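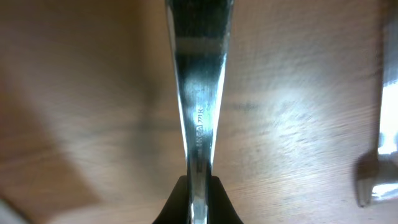
Steel handle, small lettering down the shaft.

Search this diary... Go

Tuesday, and week two of the Varadura plan. I signed up in August and then put off starting, and that may have been the smartest part of the whole business. Blandine Leblanc at work swears by it. She has lost weight, I won't argue with that, but she also quit going to the bakery on her way in and took up swimming, so I don't see how the plan gets all the credit.

The idea is that you eat slowly. You put the fork down between bites, you chew until the food has "released its message," and you write down how full you feel on a scale they sell you in a booklet. Lunch took me most of an hour. It was lentil soup. I don't know what message lentils have, but they kept it to themselves, and by the end the soup had gone cold and I was hungry in the way you get when you've been looking at food for too long.

I read the booklet again last night to find where the numbers come from. Page 2 says the method was tested on 4000 people. Near the back it says 2000. Neither page says who they were, or what they ate before, or how many gave up in the first week and went out for a burger. There is a chart with no numbers on the side of it. I've seen better evidence on the back of a cereal box.

Then there's the Grudeck, the wristband you're supposed to wear along with all this. Yesterday it told me I had burned 2443 calories. I spent most of yesterday on the couch with a sore knee, reading. I'd love to know how it got to that last 3. I took it off at supper and left it on the windowsill – let it burn what it likes over there.

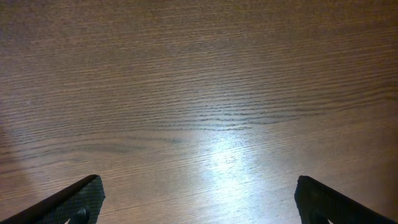

What bothers me more than the money is how reasonable it sounds at the start. Eat slower, fine. My grandmother said as much, and she didn't charge a monthly fee. But a few pages in you're being told that cold water confuses the stomach, and that you should never eat facing a wall, and by then you've already nodded along to the sensible bits and feel a little rude stopping.

I said some of this to Blandine at the coffee machine. She said I was going in with the wrong attitude and that it doesn't work on people who don't believe in it. I said that penicillin does. She laughed, and then she asked if I'd at least finish the month, and I said I'd see. I probably will finish it, being too cheap to waste what I paid.

Knee still bad on the stairs. Called Rolland about the boiler again and got the recording. They want to sell me the service contract, which covers everything except the thing that breaks.

Supper was an omelet with the last of the cheese. Ate it at normal speed, facing the wall. Felt full. Didn't write it down in the booklet.

Need to buy eggs and pay the water bill before the weekend.

Last updated: Nov 5, 2019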